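# Two fingers, three pad materials: which gripper picks up a fork?

Kazimír Vávra, robotics module, second report (March)

I came into this project thinking the arms would be the hard part. They weren't! The arms went where I sent them from more or less the first afternoon. What kept me in the lab until the building lights went out was a pair of fingers and a fork.

## What I wanted to find out

Our course has a two-armed setup that we all share, and everybody grumbles about the same thing: cutlery. Cups are fine, bowls are fine if you come at the rim, but a fork on a flat surface is thin, shiny and very good at sliding away. I wanted to know whether the trouble was in the finger pads, in the angle of approach, or in the way the controller closes the jaws.

I compared three sets of pads on the same parallel fingers:

- **Bare**: the hard fingers as supplied, nothing added.
- **Nasis**: a thin ribbed rubber strip, glued on.
- **Darkeck**: a soft foam pad, thicker, which squashes a lot under load.

I ran each set with two closing modes. In the first the jaws go to a fixed width and stop. In the second they close slowly until the motor current rises, and then hold. The second mode was written by last year's group (their repository is called Listatberg, and the comments in it are very funny) and I only had to change the current limit and one filter.

## How a trial went

Each trial started with the fork lying on a plate. I drove the arm to a start pose above it, lowered it, closed the jaws, lifted and held for 4 seconds. If the fork was still in the jaws and hadn't swung round, I wrote down a success. If it stayed in the jaws but turned more than a little, I wrote "swing" and counted it separately, since a fork pointing at the wrong wall is not much use for laying a table.

I did 16 trials for each mix of pad and closing mode. That's a lot of forks. By the end I could tell from the noise alone how a lift was going to go.

## Results

| Pad | Fixed width | Current limit |
|---|---|---|
| Bare | 4 | 7 |
| Nasis | 9 | 14 |
| Darkeck | 8 | 10 |

*Successful lifts out of 16. Swings are not included.*

The ribbed strip won, and I was so pleased, as I'd expected the foam to run away with it. Foam looks like the obvious answer: it wraps round the handle and gives you plenty of contact. The trouble is that it's thick. On a flat plate the squashy edge touches down first and nudges the fork sideways before the jaws have closed on anything. When it did get hold, it held beautifully, but most of my swings came from the foam too. I think the handle rolls a bit inside it.

The bare fingers were better than I'd feared with the current limit on. With fixed width they were hopeless unless I'd set the width for that exact fork.

## The angle matters more than I thought

Halfway through I noticed that I was getting good runs and bad runs with the very same settings. It was my start pose! I'd been putting the wrist back by eye. Once I saved the pose and went back to it properly, the runs settled down, and I threw away everything I'd recorded up to then and did it again (painful, but worth it).

I then tried tilting the wrist. Straight down is bad for a fork, because both fingertips hit the plate. At 40 degrees one finger can slide in beside the handle while the other stays clear. I only tested this tilt with the Nasis strip, so it isn't in the table, but it was the nicest thing to watch in the whole project.

## Cameras and clutter

For the last part I moved out of the tidy lab corner and onto a full kitchen counter, to get a feel for how things go with bowls, chopsticks and cables all over the place. Black speckled granite is a rotten background for black fingers, and the glossy patches from the lights confused my simple edge finder again and again. A pink plate helped enormously. The fork stands out on it, and so do the fingertips, so I kept it for all the counter work.

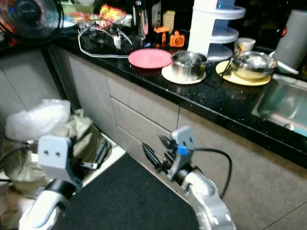
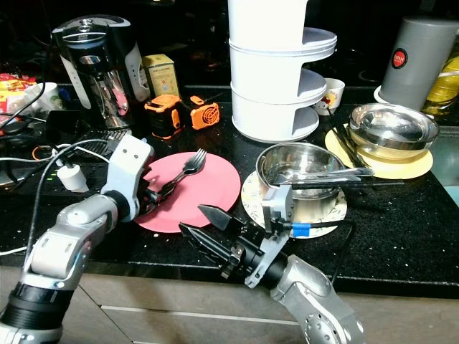

*Counter work with the two arms and the pink plate; the fork is in the left gripper in the second picture.*

## Still to do

Spoons next, then chopsticks, which scare me a little. I'd like to cut the Darkeck foam down to half its thickness and give it another fair go. Dvořáček, the workshop down the road, has a slicer that should manage it. The current limit also needs a proper sweep: I found a value that worked and stuck with it. My logs and the saved poses are in the shared folder under "fork", for anyone who wants to carry on from here.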